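Robot club spends the summer folding

7/28/23

I joined the Pustum project in the spring thinking I'd be soldering things by now. Instead I've spent most of July hearing about socks, or at least about small, floppy things you can put in a box, and I have to say I'm having a great time!

Quick catch-up if you missed our last post. Our club is trying to teach a two-armed machine (we named it Pustum, long story involving a typo on a shipping form) to handle soft stuff in a small space. Before it can learn anything, it needs people to show it how the job is done. So this summer members are recording short demos at home, at their own tables, from head height, hands in view. Open the container, deal with the cloth thing, get it folded, start over. Each run is one demo, and each demo goes to Saturnino Collado, who checks it and either keeps it or sends it back with a very polite note.

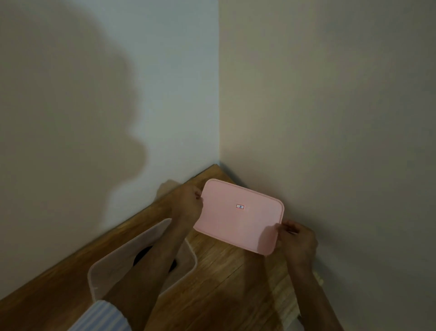
Lid in hand, container open on the table.

As of this week we have 269 demos that made it past Saturnino. The goal was 100 by the end of July, so we're all feeling pretty smug. Most of mine got sent back at first because I kept leaning in too close and you couldn't see what my fingers were doing. (Sit up straight, my grandmother would say, and she'd be right.)

Lids are harder than they look, by the way. Pustum's wrists don't like to tilt as far as ours do, and a person will turn a lid over and set it down without thinking about it. When you slow the recordings down you notice all the little moves – a thumb sliding over, a finger tucking under the rim – and every one of those has to be something the arms can copy or work around. We had a whole meeting about thumbs. It ran over.

Cloth is the other headache. A box stays box-shaped, but fabric changes every time you touch it, and plain dark fabric is the worst because our software has a hard time finding the edges. So we asked for more of exactly that, flattened out and held at both ends before the first fold.

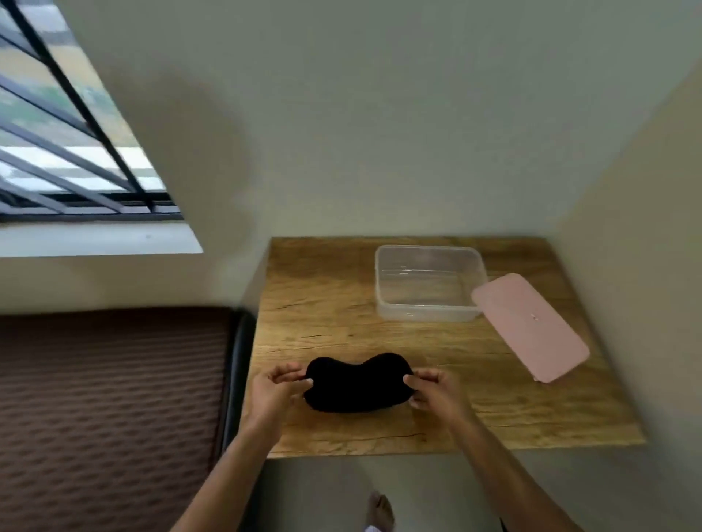 Saturnino wants the smoothing step to last a little longer than feels natural, so there are enough clean moments for the software to find the outline. I timed myself and I rush it every time. My sister tried it once, no practice at all, and her run went straight into the keep folder. I'm not bitter.

The other news is that we've signed up for the Jonuveck challenge in October! It's a student contest, and our category is household tasks. You get 3 tries at folding and packing, and the judges pick the cloth. The Seppälä team won it last year with one arm, and we've all watched their video way too many times. Their trick was making the item smaller in stages and pressing down on each fold, so we've added that to our instructions too.

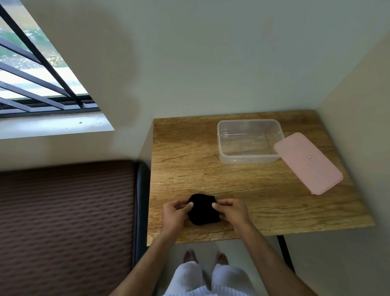 Pistberg Student Robotics Club – Soft Handling Team

What's left before October? Lots. The arms can close on a flat piece of cloth and lift it, and on a good day they make the first fold. The second fold is still a mess. We trained on the first batch of demos last week, and I stayed until the building closed watching Pustum pat the table next to the fabric over and over, very gently. The new batch is training now, and Saturnino thinks the extra fabric runs will help.

If you're a member and want to record, the sign-up sheet is on the club page. Please read the instructions first, keep both hands in view, and name your files the way the sheet says. Somebody sent in a whole folder called "stuff" and it took me an entire evening to sort. Next batch is due before our August meeting, and I'll bring the good chips.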